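3.2 Where people put the lid

I should say up front that this section started as an argument over tea. Asuka Ikeda and I had been coding table layouts for the Resora study for weeks, and we kept disagreeing about what to do with lids. Is a lid part of its mug, or is it an object in its own right? I said part of the mug. She said I'd obviously never shared a kitchen. So we went back to the layouts and gave the lid its own line on the coding sheet (Figure 4).

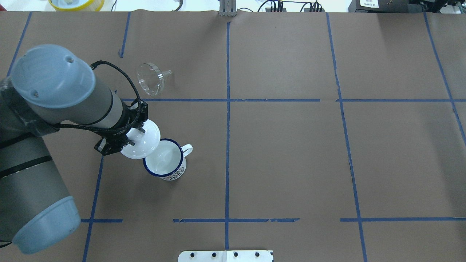
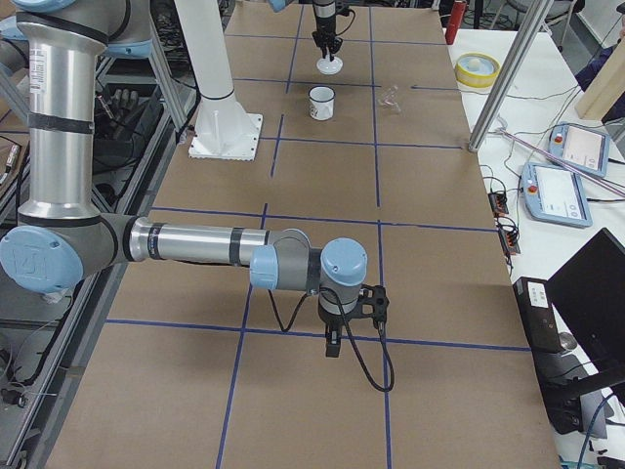

Figure 4. Tabletop marked off into cells with blue tape, with a mug standing in one of them.

The rule we ended up with is pretty simple. Every object gets the cell it mostly sits in, and if it straddles a line we go with the cell that holds its base. Mugs are easy, they have one obvious bottom and they stay put. Funnels are a pain! A funnel on its side takes up far more room than you'd think, and the wide end and the stem can land in two different cells, so for those we code the wide end and write the stem in the notes column (Asuka wanted both coded, and I may yet give in). Soft or crumpled things get one cell and a question mark.

We coded 719 layouts this way. In 178 of them the lid was in a different cell from its mug, which was a lot more than I'd bet on. I had pictured people parking the lid right beside the mug, the way I do at home, and plenty did. But a good number set it well out of the way, and when we asked them about it afterward they mostly talked about elbows and sleeves. One person told us she puts a lid wherever she won't knock it on the floor, and then spends five minutes looking for it.

Baldursdóttir's earlier scheme lumps lids in with their containers, and if you apply it to our data those 178 layouts look just like all the others. I still like that scheme for cupboards, where things tend to be stored with their lids on. For tabletops I'd keep the two apart.

We also had 57 layouts that we couldn't agree on even after a second pass. Almost all of them had a lid sitting on a line. They're left out of the counts above and listed separately in the appendix, with both our codes next to each other and Asuka's comments, which are longer than mine.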